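Robot arm picks parts out of my printed tray fine, but drifts when it reaches into the PC case

Posted in: Home Automation and Robot Builds > Arms and Grippers

Volkan Demirtaş

Hi all, long-time reader, and I've finally got a problem I can't fix by tightening something. I've been building a setup at the Bayram, our shared workshop in Flulldale, where an arm takes memory and processors out of old office computers and sets them down in a holder, and then (this is the fun part) does it the other way around and puts them back. We get a lot of donated desktops and I got tired of doing it by hand, plus I really wanted an excuse to use the arm.

The arm talks to a small control program called Utent that one of our members wrote a few years ago. The gripper is my own build, based on the Allelano finger pattern, which I changed quite a bit so the tips are narrower and can get down between the slot and whatever is sitting next to it. There's a little camera at the wrist for lining up.

The holder is 3D printed and I'm pretty proud of it. It has a raised square that a processor drops into, a slot for memory, some posts, and a few other shapes I keep changing my mind about. It took me most of August to get the fit right. First version was too tight and the chip had to be pried out with a fingernail, second one was so loose that everything rattled, and the one I have now has stepped walls on the inside so the chip finds its own way down.
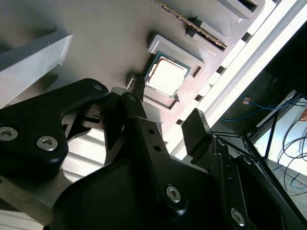

So picking from the holder works great! I can run it over and over, and it lifts the chip and sets it back without any fuss. I was all ready to call it done. Then I moved on to the real computer and it all went sideways. The first pick of the day is good. The second is a hair off. By the time I've done eight of them the fingertips are coming down beside the part and I have to hit stop before something gets scraped.

What I have tried so far:

Homing the arm again between picks. Helps a tiny bit, maybe, or I'm kidding myself.

Slowing the last part of the move down to 30 mm per second. No change at all, just more waiting.

Reprinting the fingers in a stiffer plastic. They feel nicer and they look nicer, and the drift is the same.

Swapping the camera lens for one that focuses closer. Better picture, same drift.

The holder sits on the same table as the computer, and the arm goes back and forth between the two. The tower lies on its side with the panel off so the arm can come straight down into it. 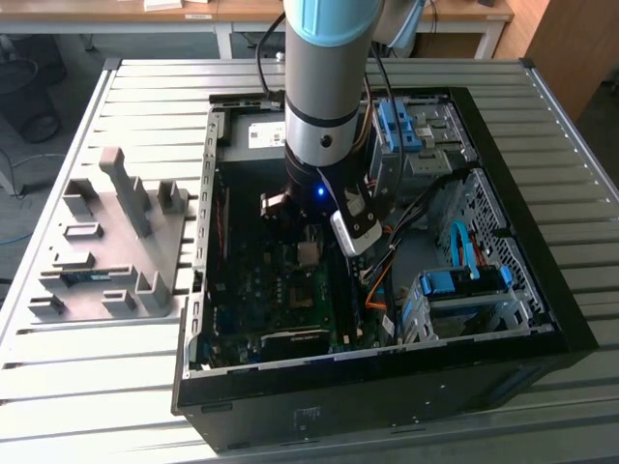
Arm and gripper over the open tower, with the parts tray to the left on the slotted table.

The part that drives me nuts is that if I go back to the holder right after a bad pick in the case, the holder pick is perfect. So the arm hasn't lost its place, has it? I would think a slipping joint or a bad encoder would mess up both sides. I've started to suspect Utent is doing something weird with the camera correction, but the member who wrote it moved away and the comments in the code are not exactly generous.

Has anybody here built something like this? I'm not looking for factory speed. I just want to start it after supper, go solder something at the other bench, and not come back to a bent pin. Socket pins scare me more than anything else in this whole project, for the record.

Thanks in advance, and sorry for the length. My wife says I write emails like this too.

slotnut_pete

Cables. It's always cables. Your arm has a cord hanging off it and when it swings over the case the cord pulls on the wrist. Get some hook and loop straps and give it more slack. I had this on a glue robot and it drove me up the wall for a whole winter.

Also check your table bolts.

 Volkan Demirtaş: Thanks Pete! I'll look at the cord, but wouldn't that be the same amount off every time? Mine starts good and gets worse.

 slotnut_pete: Could be. Mine was random. Check the bolts though.

MargeAndTheLathe

You gave us the answer in your second-to-last paragraph, I think. The holder stays good and the case goes bad. Your arm is fine. Your computer is moving.

I don't know how you have the tower held down, you never said, and that makes me think it's held down by its own weight. An office tower on its side feels heavy when you carry it up the stairs, but on a smooth metal table it will creep if you keep pressing on it and tugging at it. Pulling a memory stick takes a decent tug. Pushing one in takes a whole lot more, and the push is hardly ever perfectly straight down. Every time, the case scoots by a hair. You would never notice it by eye. Your tray is presumably fastened down, so it stays put, so it stays perfect.

Do this before you touch any code. Put a strip of masking tape on the table right up against two sides of the case, press it down well, and run your eight picks. Then look at the gap. If there is a gap, you're done guessing.

If it is creeping, you have a slotted table, and that's a gift. Put stops in the slots. I would use two stops along the long side and one on the short side, then a clamp of some kind opposite that pushes the case into all of them. The trick is that the clamp has to push low. If you push high on a thin steel case, the sheet metal bows and then springs back when you let go, and now you've got a different problem. Put a bit of rubber between the clamp and the steel too. Don't put rubber on the stops, they need to be hard.

Second thing, and this one I learned the slow way. Even a well-clamped case isn't the same as the board. The board is screwed to a tray that's riveted to a box that has been dropped by a delivery driver. Two cases of the same model will have their sockets in slightly different spots compared to the outside corner. So don't teach your arm "the socket is this far from the corner of the case." Have your wrist camera find something on the board itself, every time you load a new computer, and measure from that. A mounting screw is good. The edge of the socket is better, if your light is even. A big printed letter on the board works surprisingly well, too, I used the leg of a capital L for ages.

About light: if your camera is staring at the shiny metal lid of a processor, you're going to get glare that moves when the wrist moves, and your software may think the chip moved. A sheet of baking parchment taped in front of the lamp fixed that for me. Cheap and ugly, and I never replaced it with anything nicer.

Third thing, then I'll stop. Please don't let the robot put processors back into real sockets until you've run a pile of them into that printed holder from a deliberately wrong starting spot. You want to know what it does when it's off, while the only thing it can wreck is plastic. I did 1000 cycles on mine over a couple of weeks before I trusted it with anything with pins. Sounds like a lot, but it ran while I was doing other stuff. You sound like someone who would start it after supper and wander off — I say this with love — so you want it to stop itself when it feels something hard too early. If Utent can read the motor load, use that.

 Volkan Demirtaş: The tray is bolted and the computer is just sitting there. Oh boy. Going to get tape.

Volkan Demirtaş (original poster)

Okay, posting this as its own answer so that people who find the page later don't have to dig through the comments. Marge had it right.

I did the tape test the same evening. After eight picks I could slide a business card into the gap on the short side, and I could see light through the gap on the long side. I laughed out loud, by myself, in a workshop, at 9 pm. All that time reprinting fingers!

So I made stops out of scrap aluminum bar and bolted them in the slots, two and one like she said. For the clamp I used an old toggle clamp with a rubber foot, set down low. My first try was too high and the side did bow in, so yes, believe her about that too. Since then the drift on plain picks is gone, as far as I can measure with what I have.

Pete, I did the cord too. It was a bit short when the wrist was turned all the way, so it got more slack and a strap. I can't tell you if it made any difference but it looks better. And one table bolt was loose. You win that one.

The second thing I changed is how it finds the board. I now have a "look first" move, where the wrist stops 105 mm above the board, takes one picture, and Utent works out the offset from there before anything goes down. I tried it closer and it got confused, because half the view was power supply and wires. I started with a mounting screw like Marge suggested, but there are screws all over the place in there and it kept choosing the wrong one. The big logo printed on the board was much easier for it. There's also a logo on the power supply label, so I had to tell it to ignore that whole part of the view, or it would get very sure of itself about the wrong thing.
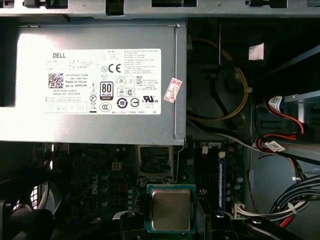
Wrist camera view of the inside: Dell power supply at the top left, board logo and bare CPU lower down.

The one thing I still fight with is the wires. They flop wherever they like, and every case has them in a new place, so I tie them back by hand before I start. It takes me a minute and I've decided I don't mind. If somebody has a clever way to keep a fat bundle of cables out of a gripper's way without cutting anything, I'm all ears.

I haven't let it near a real socket going in yet. Memory out, memory in, processors out, yes. Processors in, only on the printed holder, with the starting point shifted on purpose. It's up to a few hundred of those. The stepped walls forgive a lot, more than a real socket will, so I'm printing a meaner version with straight walls to practice on.

The stop-on-contact part does work in Utent, by the way. It was in there all along, switched off, in a settings file with a name that had nothing to do with it. If anybody else is using that program, look in the file called misc and read all the way to the bottom.

 MargeAndTheLathe: Business card! I was expecting cigarette paper. Glad it's sorted. For the wires try a strip of thin plastic bent into a J, hooked over the edge of the case. Holds them back and lifts right out.

 slotnut_pete: told you about the bolts

 Volkan Demirtaş: Marge, printing a J tonight. Will report back in the comments here if it works.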